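Home | Posts | Tools | Projects | Older stuff

Clamps, clamps, clamps
Posted in November, late evening, by the person who runs this blog

So the wrist camera problem is (mostly) solved and I'm going to write the whole thing down before I forget how I got there, like I did with the gripper calibration last spring. If you came for the printer stuff, sorry, it's another simulator month!

Where I left off: the task in Sustbridge is to close a toggle clamp by pushing its red handle over. Three clamps on a plate, arm comes in from above, gripper picks the one it was told to, pushes until it locks, backs off. I had a planner that got the arm there fine and a little pose estimator that was supposed to say where the handle was. The estimator is called Amin and it's the second one I've written. The first one was bad enough that it doesn't get a name.

Amin looks through a fisheye camera at the wrist. I picked a fisheye because I wanted the whole table in view even when the fingers are right down by the plate, and for that it's great. For everything else it's a pain. The gripper eats a big chunk of the picture, straight lines go bendy, and the clamp you care about can end up sitting in a shadow the arm is making itself. 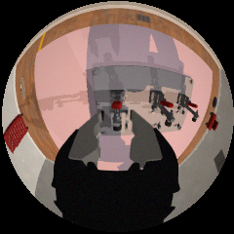 Wrist view with the fingers open and the first clamp lined up between them.

Handles that show up long and slanted, Amin likes. It gets an angle from the long side and it's happy. A handle that's seen end-on is just a stubby red block, and the angle it gave me for those was garbage. It would flip back and forth by half a turn from one step to the next, the planner would dutifully replan, and the arm would sort of shiver in place. I spent two whole evenings blaming the controller for that. I lowered gains, I raised gains, I put a filter on the joint targets that I've now taken out again. The controller was fine.

What finally showed it was logging the raw estimate next to the true handle angle, which in a simulator you get for free and which I should have plotted on day one. I ran 522 episodes overnight and 88 of them failed. Of those, 73 were flips. That's nearly the entire pile of failures from one dumb cause, and the plot made it so obvious that I laughed out loud at my desk.

The fix has two parts. First, Amin now says how sure it is. If the red blob is too close to square it reports a position and no angle, and the planner is not allowed to commit to a push on position alone. Second, the planner gets a "go look from somewhere else" move. It backs the wrist off, swings a little to the side, looks again, and takes the better of the two guesses. I thought the extra move would make everything painfully slow but it adds so little that I stopped measuring it.

The swing brought its own headache. There are plenty of ways to put the wrist in nearly the same spot, and the planner was choosing between them more or less by coin toss, so sometimes the elbow would sail way out over the floor for no good reason. Nothing to hit out there, but I'd like this to run in a room with people in it someday. I added a cost for elbow travel, and then set up an extra camera just so I could watch the elbow and see if the cost was doing anything. (Best debugging view I've ever made, by the way. I leave it open all the time now.)
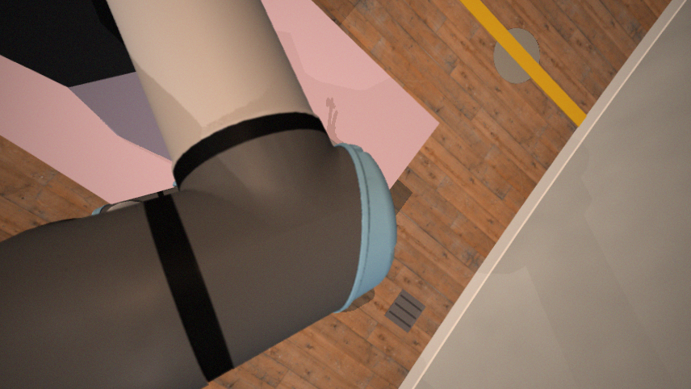
Does the elbow cost ever stop the arm from reaching a clamp?
It can if you set the weight too high. The planner starts turning down good poses because the elbow would have to move too far, and then it times out. I keep the weight low and drop it to zero on the last retry, which has been enough so far.

I get asked about that one every time I mention null space stuff, so there it is.

Next thing on my list was shadows. I'd been training Amin on flat, even lighting like a coward, and then wondering why it got worse when I turned on a proper light. The arm throws a big shadow over the table, and it moves when the arm moves, so part of a handle can be bright in one step and dull in the next. My color threshold hated that. I swapped it for a small learned segmenter, trained on 283 rendered views with the light moved around, and that's really not a lot of data! It helped anyway. The leftover mistakes are mostly on the far clamp, where there just aren't many pixels to work with.

I also got bitten by my own scene file. There are little blocks and fasteners on the plate besides the clamps, and I had collision turned off on a few of them from some earlier test. So the planner was cheerfully sliding a fingertip through solid parts and calling it a clean path. I only noticed from the room camera, which I hadn't opened in ages - I live in the wrist view, and from the wrist view a finger going through a block looks a lot like a finger going in front of a block. Collision is back on for everything, the approach height is a bit higher, and there's now a check at load time that yells at me if any shape is missing its collision twin.
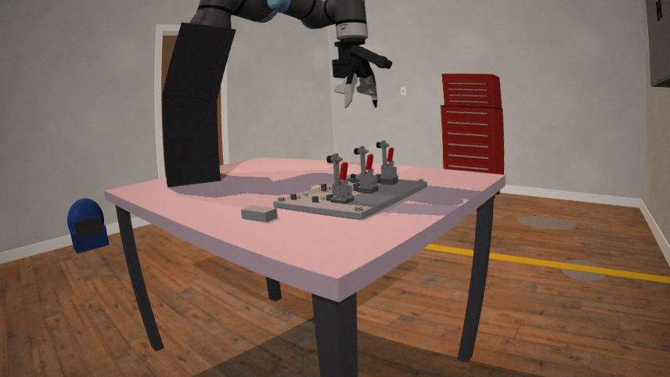 What's next

Moving the run scripts over to Skiller. Right now I start episodes from a shell script with way too many flags, and I've already mixed up two result folders once. Skiller lets me write the steps as little named skills (look, look again, approach, push, back off) and it keeps the logs for each one apart, so when a push fails I can go straight to that part.

I'd also like to pull the elbow cost out into its own small package. Working name is Grerkitz, which I typed by accident and now can't unsee. It needs a readme and some tests before I put it anywhere, and the tests are the part I keep putting off.

And then there's the push itself. At the moment it's a fixed path with a fixed speed, and it decides it's finished when the handle angle stops changing. That works until a handle gets stuck halfway, in which case the angle has also stopped changing and the arm backs off looking very pleased with itself. I want to use the force at the wrist for that. If you've done something like it with toggle clamps, especially picking the threshold, leave a comment or send me mail - I've got a few ideas but they all feel like guessing.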